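Hand-held grippers slow down when both run off one hub – wiring or controller?

Posted in Grippers and end effectors

Myfanwy Hughes
I am comparing two hand-held grippers, the Rivura and the Kneath, for recording two-handed tabletop tasks. Each is wired, and both go to a Dravon controller through a powered hub. One at a time they are fine. With both connected, the jaw position readings from the right one arrive late, by up to 40 ms, and the delay grows over a long recording. After 400 seconds the two logs no longer line up well enough to be useful.

What I have tried: swapping left and right (the delay stays with the second port, whichever gripper is on it), a shorter cable, and a different power supply. Firmware on the Dravon is version 4. I have not touched the polling settings.

Is this the hub, or does the Dravon not handle two devices on one bus? I would also like to know whether other people see a difference in grip on thin handles. The Kneath seems to let them rotate.

Meirion Ellis
If the delay follows the port, the grippers are not at fault. The Dravon polls devices in turn and does not timestamp a reading until it has been copied into the log buffer. With one device you never notice. With two, the second one waits for the first, and if the first retries a packet the wait gets longer.

Do this in order:

Open the bus settings and turn off automatic retry.
Set the poll interval by hand. The default is too short for two devices.
Turn on device-side timestamps, which are off after every firmware update.
Restart the controller. A reconnect is not enough.

Then record ten minutes and compare the first and last jaw closures in both logs. My last run after these changes had 1,062 samples per gripper with no drift I could measure. Before that I was losing samples on the second port and blaming the cable.

On thin handles: flat pads hold a round handle on two lines of contact, so any sideways load turns it. Sweeping is a good test. The dustpan only has to stay put, but the brush is loaded sideways on every stroke.

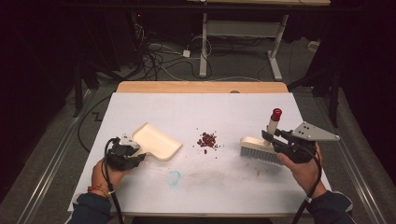 Dustpan in the left gripper, brush in the right, dark red crumbs as the test debris.

Leave enough slack in the cables that they do not pull on the wrist. A tight cable adds its own torque and you will end up measuring that. If the brush still turns, try softer pads before raising the grip force – more force on a hard pad did very little for me.

brarneo_user
had the same thing, bought a Brarneo hub and it went away. didn't change any settings

Meirion Ellis
Some hubs give each port its own channel, so that may well work. I would still switch on the device timestamps.

Myfanwy Hughes
Device timestamps were off. With those on and retry disabled the logs line up over the full 400 seconds. I have not tried the softer pads yet.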